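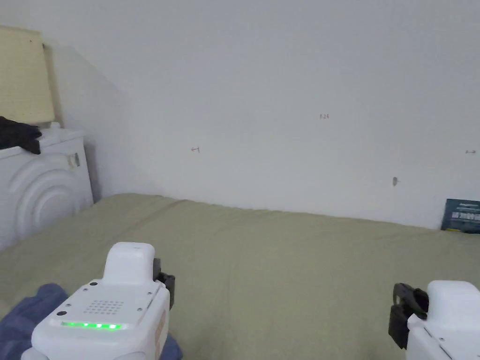 Too much money for one spare bedroom, came the complaint from the back of the hall, and why should somebody who rents it out two weekends a year pay the same as an outfit with a whole block of them? Loud applause for that one.

Didn't change the vote. Ustton will start licensing short-term rentals in December, after the town council passed the new rules 5-2 late last night. Fee is $100 per listing, per year, flat. No discount for spare rooms, no discount for seasonal cabins. Rent without a license and it's $200 for a first offense, more after that. How much more is still beeing worked out.

The town knows of 64 active listings, most of them near the lake end of Cosgrove Road. Clerk's office thinks the real number is higher. Almost 100 people packed in for the hearing, which ran so long the sewer item got bumped to next month.

What the rules say, short version:

- a local contact who can get to the property within an hour
- smoke alarm in every sleeping room, carbon monoxide alarm on every floor
- trash out the night before pickup, not earlier
- license number on the listing itself
- two cars max per rental on the street overnight

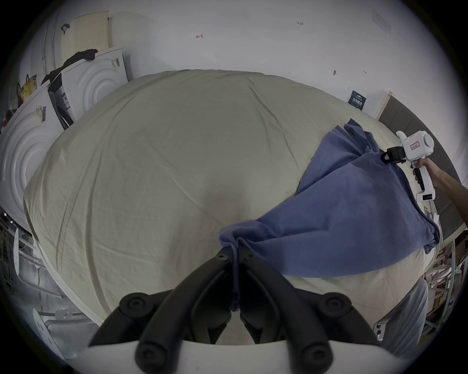
Inspections are the part still up in the air. The town has no inspector of its own — it shares one with the county — so the plan is to let owners fill out a checklist the first year and sign it. Spot checks only. The two no votes both came down to that. One wanted real inspections from the start or no program at all, the other wanted spare rooms in owner-occupied homes left out completly.

Gomosix, the management company that handles bookings for several of the lake places, sent a letter asking for a six-month delay. Got read into the record, not discussed. Jiltano, the other big one in town, didn't send anything and hasn't returned a call.

Neighbors on Cosgrove mostly wanted it stricter. Noise, mainly, and cars blocking the mailboxes in summer. The council did add one thing on the floor: quiet hours start at 10 p.m. instead of 11. Passed without debate.

Forms should be at the clerk's counter by the end of the month, online version later. Owners can apply early but the license year doesn't start until December either way. Checks or cash only for now — the card reader at the counter is still down.

Sewer item is first up next meeting, 7 p.m., same hall.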